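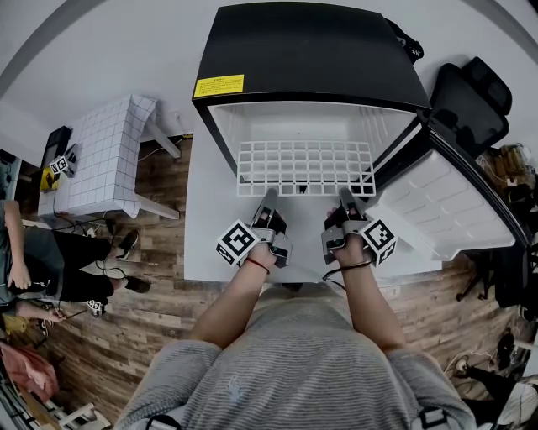

The black mini fridge with its door open.

Inventory at Barkville

The lease on the Barkville house required an inventory before handover. The form came from Ostov, the letting agent, and had 45 lines. Line 8 was the kitchen. Line 13 was the well.

She began with the well. The cover was iron and took both hands. The form asked for depth to water, so she lowered a weighted cord until it went slack, pinched it at the rim, and measured it along the path. She wrote down the figure and initialed it.

The previous tenant's form, dated in June, gave a depth 50 inches greater. Under "Remarks" the tenant had written: "Rising. Reported to Ellalden." Ellalden was the water district. The reply was stapled behind. It stated that the well at Barkville had been filled with gravel before the house was sold and that no reading was possible.

She went back out and repeated the measurement. The cord went slack sooner, by the width of her hand. She dried the weight on her sleeve — it smelled of nothing — and replaced the cover.

The form had no line for a second reading. She crossed out the first figure, entered the new one above it, and initialed the change. Then she went inside and started on the kitchen.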